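Friday. Rain until ten, then wind. Drove out to Malinness in the morning to get the tyre looked at and came home 342 dollars lighter. They said the other front one will see me through to December.

Rang the council again about the drain and was told I was number 88 in the queue. Gave up and had lunch.
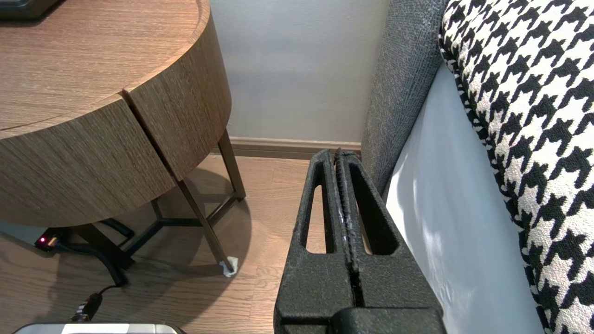 The round side table, wood grain and all.

Skarphéðinn Briem wrote from Amthorpe. His mother turns 91 next week and wants no party – she'll get one anyway. I said I'd bring the lemon slice. Need butter, icing sugar and a tin to carry it in.
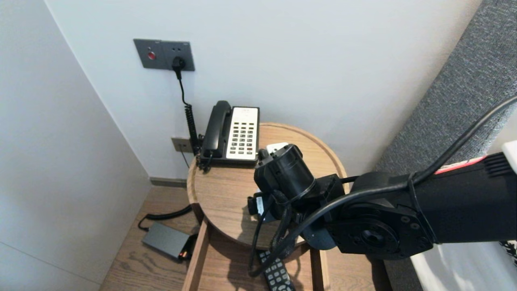
Side table in the corner, pale walls behind.

Read two chapters of the Baldursdóttir after tea. Slow going, and I keep mixing up the brothers. 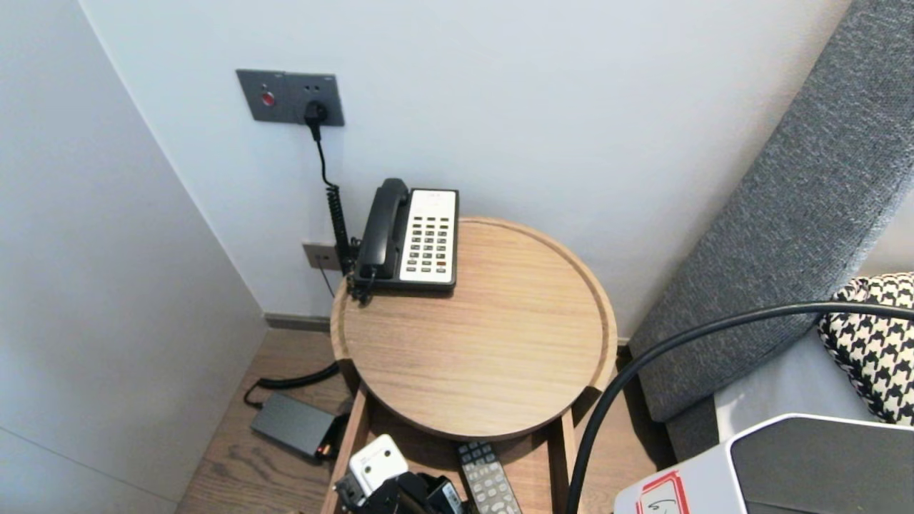

Forgot to write down that the odometer was on 3534 when I left this morning. Must ask about the Sastance ferry times before the weekend. Bed at half nine.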